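Werkstattbuch Textil
Start — Einträge — Material — Kontakt
November, Eintrag von Edileuza Lins
3 Kommentare — 2-mal geteilt

Schwarzer Strick auf der karierten Decke: Falten, Ordnen, Einpacken

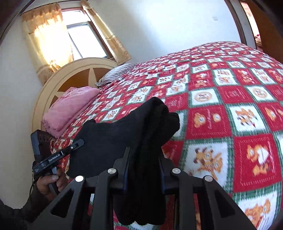

Ausgangslage

Heute Vormittag im Schlafzimmer der Wohnung in Arkdale gearbeitet, weil der lange Tisch in der Werkstatt noch mit den Zuschnitten von Heledd belegt ist. Das Bett ist als Legefläche gar nicht schlecht. Man kommt von zwei Seiten heran und es gibt genug Platz, um ein Teil ganz auszubreiten. Die Plüschdecke in Rot, Weiß und Grün habe ich liegen gelassen. Ich wollte zuerst ein weißes Laken darüber spannen, aber das Laken rutscht, und auf dem Plüsch bleibt Gestrick besser liegen.

Das Karo hat noch einen Vorteil: Man kann die Kanten nach den Linien ausrichten. Bei bunten Teilen stört das Muster die Augen, bei den schwarzen nicht.

Schwarzer Strick

Mit den schwarzen Stricksachen habe ich begonnen, sie sind für mich die schwierigsten. In der Masche sieht man fast nichts. Wo der Stoff glatt liegt, wirkt er eher dunkelgrau wie Kohle, und wo er zusammengeschoben ist, verschwinden die Falten im Schwarz. Ich muss also mit der Hand prüfen, ob innen noch ein Ärmel umgeschlagen ist. Tomás hat vorgeschlagen, die Lampe flach von der Seite zu stellen. Ausprobiert am Nachmittag, es hilft ein wenig, aber nur bei grobem Gestrick.

Reihenfolge, wie ich sie jetzt mache:

1. Teil aufs Bett legen, Vorderseite nach unten, noch nicht ziehen.
2. Eine Seite glatt streichen, bis zur Ecke. Die andere Seite bleibt gerafft.
3. Den gerafften Teil in der Mitte fassen, leicht anheben und zur Außenkante führen. Beim Ziehen am Bund dehnt sich das Gestrick, das ist mir am Anfang zweimal passiert.
4. Ärmel nach innen legen, einer über den anderen.
5. In Drittel falten, von unten nach oben. Keine Hälften, die Kante in der Mitte bleibt sonst als Strich im Stoff.
6. Kurz ruhen lassen, dann auf den Stapel.

Schritt 3 ist der Schritt, bei dem wir uns nicht einig sind. Arif fasst den Stoff sehr nahe am Saum, ich lieber weiter oben, wo die Falte dick ist. Bei ihm wird der Saum gerade, bei mir die Schulter. Wir haben beide Varianten an einem Pullover von ihm probiert und keine hat mich überzeugt. Vielleicht muss man das je nach Schnitt entscheiden. Ich schreibe es hier auf, damit wir nicht nächste Woche wieder dieselbe Diskussion führen.

Gewicht und Stapel

Der erste Stapel mit den schwarzen Sachen wiegt 1125 Gramm auf der Küchenwaage, das leichteste Einzelteil 300 Gramm. Die Waage zeigt bei großen Stapeln leider erst dann einen ruhigen Wert, wenn nichts über den Rand hängt. Ich habe darum ein Tablett untergelegt und vorher auf null gestellt. Bitte beim nächsten Mal auch so machen, sonst kann man die Zahlen nicht vergleichen.

Mehr als 5 Teile übereinander gehen nicht gut. Das unterste bekommt Druckstellen und der Stapel kippt auf dem weichen Untergrund nach einer Seite. Auf dem Tisch wäre vielleicht eines mehr möglich.

Fusseln

Das ist der Nachteil von der Decke. Der Plüsch gibt feine Haare ab, und auf Schwarz sieht man jedes. Ich habe die Decke vor der Arbeit mit der Bürste in Strichrichtung abgezogen, danach war es weniger. Die Rolle von Stisus klebt zu stark und zieht am Gestrick kleine Maschen heraus, die benutze ich nur noch für Jacken und Hosen. Für Strick nehme ich die alte Bürste mit den weichen Borsten. Sie liegt in der oberen Schublade, bitte dorthin zurück.

Einpacken

Die Beutel aus der Lieferung von Belhaj sind angekommen, 12 Stück. Sie sind etwas schmal. Ein in Drittel gefalteter Pullover passt gerade noch hinein, wenn man die Ärmel ganz flach legt. Eine Strickjacke mit Knöpfen passt nicht, oder man muss drücken, und das will ich nicht. Syahrul fragt nach, ob es dieselben Beutel eine Nummer breiter gibt.

Beschriftung wie besprochen: Farbe, Art, Größe, auf Papierstreifen mit Bleistift. Kein Filzstift, der färbt durch.

Offen

— Lampe: andere Höhe probieren, eventuell mit Papier davor.
— Heledd fragen, wann der Tisch frei wird.
— Für Schritt 3 einen Versuch mit dickem und mit dünnem Gestrick, gleiche Größe, beide Griffe.
— Das Teil mit dem ausgeleierten Bund habe ich zur Seite gelegt, es muss zuerst in Form gebracht werden.
— Die Sachen für Prurnholm kommen zuletzt dran, dort fehlen mir noch die Größen.

Nachtrag 16:40 Uhr: Tomás hat den ersten Stapel noch einmal umgelegt, die Reihenfolge ist jetzt nach Größe, die kleinste oben. Die Papierstreifen liegen daneben auf dem Nachttisch und müssen noch zugeordnet werden. E. L.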